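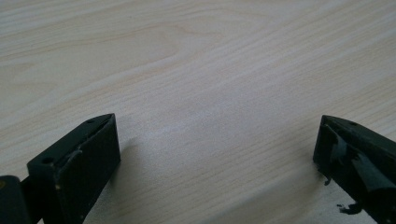
4. The empty-table check

Lirik learns from demonstrations, so every recording you make with the hand-held gripper becomes part of what the policy knows about the world. The empty-table check is the first thing you record, and it is my favourite part of the whole method! You are teaching the model what "nothing to do yet" looks like, and a surprising amount depends on it. The view you want is a simple one: bare table, fingers wide apart with nothing between them, and both fingertips showing in the lower corners. Wood grain is fine. We used to cover our tables with grey paper at Mavgate, until Sumaiya Navaratnam compared the two and found that the grain helps the tracker hold its position - a plain surface gives it very little to lock on to.

4.1 Before you record

1. Clear the table completely, including pens, cable ties and object tags.
2. Switch on the lights you plan to use for the full session. Let them settle while you open the Lirik recorder.
3. Open the gripper to its full width and hold it for a moment. The recorder uses this to set the top of the opening scale.
4. Look over the padding on both fingers. Write down any peeling edges or loose pieces in the session notes, and say which finger they are on.
5. Press New session and choose Idle from the task list.

Note: Worn padding does not rule out an idle recording. What matters is that the fingers look the same here as they do in the demonstrations that follow. If you re-tape a finger halfway through, stop and record a fresh idle set before carrying on.

4.2 Recording the idle set

1. Hold the gripper just above the table, fingers open, and press Start.
2. Keep it there for 90 seconds. Small drifts of the hand are welcome, as they give the model slightly different views of the same table.
3. Tilt a little to the left, then a little to the right. Go slowly.
4. Press Stop and wait for the green bar.
5. Play the recording back at double speed. Both fingers should stay in view throughout.

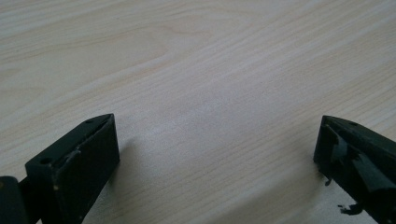

6. If the playback looks good, press Keep. The recorder will pick out 366 frames and mark them as idle.
7. Repeat once from the other side of the table.

Caution: Do not close the fingers during an idle recording, even briefly. The policy treats a closing movement as the start of a grasp, and one careless squeeze can teach it to snatch at thin air. Ragnvald Sundqvist managed this on our second trial and it took us most of a Sunday to find the recording responsible.

Caution: Keep your free hand away from the fingers while the gripper is open. The return spring is stronger than it looks.

4.3 Why we bother

Our first policy was trained on 1198 demonstrations with no idle frames at all. It was quick and rather lovely to watch with a cup or a block in front of it, but give it a bare table and it went hunting for something to pick up, usually along a dark streak in the wood. Ylva Holmgren suggested adding idle recordings, and with the first batch mixed in the false grasps dropped so sharply that we ran the whole test again to be sure. Same result! We have since built up a shared pool of roughly 3000 idle frames, and new sites are asked to add their own.

We do not yet know how few you can get away with. Czesław Szczepańska is looking at smaller sets this October, with the Wiltar tables as a second location, and the numbers in 4.2 may well come down.

4.4 If the check fails

"Finger not found": the tip has left the view, or a shadow is hiding its outline. Move the lamp before you adjust anything on the gripper.

"Opening below maximum": the fingers were not fully open at step 3 of 4.1. Start a new session.

"Surface changed": something was put down or the lighting shifted between the two recordings. Clear the table and redo both.

Once both idle recordings show as kept, go on to section 5 and bring out your first object.

Lirik set-up guide | Questions to Halvard Midtbø, Mavgate | © Mavgate | Back to top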